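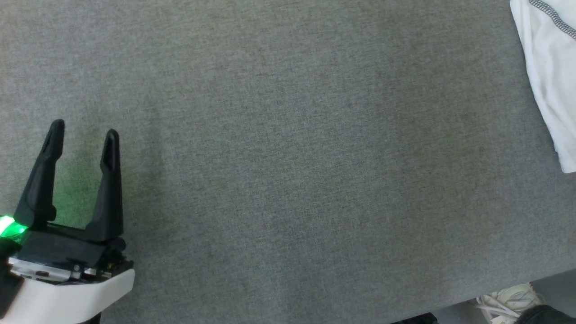

Foswood Players — Wardrobe & Props

07/02/2020 by Jolene Donnelly

Search this site Go

costume sort, day whatever. grey fabric is staying put, white stuff getting folded next

the one with the dark grey zigzag stitching — does anyone know which show?? Rhodri reckons Skalludstead, I think January panto

please dont iron over that seam til I've asked Abla

also the grey. lovely fine weave, shows every bit of fluff. lint roller needed, ours is down to the cardboard

nearly 40 hangers short btw. wire ones no good, they leave rust

whites in the 2 big crates, darks on the rail. NOT the other way round Hadi

if you've still got a shirt at home from last run bring it back, washed, buttons on. no questions asked

stopping at 6, kettle's on till then — someone bring milk

Recent
Rail space: who gets what
Lost buttons tin
Hem tape, again
Plisitz read-through moved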